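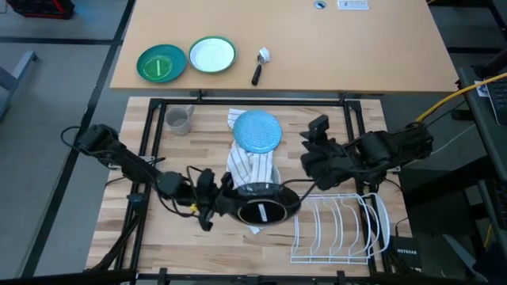 Cable snag is a fault in two-armed robots in which a loose loop of wiring from one arm catches on the other arm, on a fixture, or on the object being handled. It is most often reported on tabletop machines that do household chores, where the arms work close together and the cables run outside the joints. A typical risk appears when one arm closes on the end of a pan while a loop of cable from the opposite arm lies across the pan's far end. If the first arm lifts, the pan can carry the loop up with it. The second arm may be idle at the time, with its gripper open and empty, and its controller has no reason to expect a load.

Search this site Go All topics

By Kalkidan Assefa
Last updated in August

Causes

External wiring needs slack so that the joints can turn through their full range. When an arm folds back toward its base, that slack has to go somewhere, and on many machines it drops into the shared work area. Clips near the wrist reduce the size of the loop but can move the strain to the next joint. Cloth makes matters worse. A towel under the dishes may bunch up and hold a cable against the table until one of the arms pulls away.

Planning software is a second cause. Most collision models treat each arm as a set of rigid links and leave out the wiring. Two paths that look clear of each other in the model may still cross a cable.

The Arneck failure

The best known account comes from the Arneck test kitchen at Clandemcombe, where a pair of arms was used for dish handling. During one afternoon session, the left arm lifted a serving dish with a cable looped over it. The connector at the right wrist came partly loose and the gripper lost its signal. The controller kept reporting the last position it had received, and the arm went on with its routine for 12 seconds before an operator pressed the stop button. Two dishes were broken. Nobody was hurt.

A review led by Tsung-han Huang went through 400 earlier lifts and found 5 in which a cable had touched the load. None of these had raised an alarm. The review blamed the stale position reading more than the snag itself - the connector had been reseated twice that month without an entry in the log. 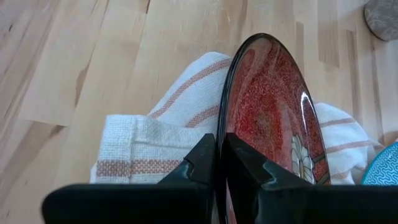 Can a gripper detect a snagged cable by itself?
Only in some cases. A force reading at the wrist will show a hard pull, but a light cable resting on a dish adds too little weight to stand out from normal variation.

Prevention

Arneck later adopted the Mirnard sleeve, a fabric cover that holds wiring close to the arm. It also set the controller to stop both arms when a gripper signal is more than 200 milliseconds old. The Shiferaw check, a slow sweep of each arm through its full range before work begins, is used at the same site to find loops that hang into the work area. It is repeated after any connector is replaced.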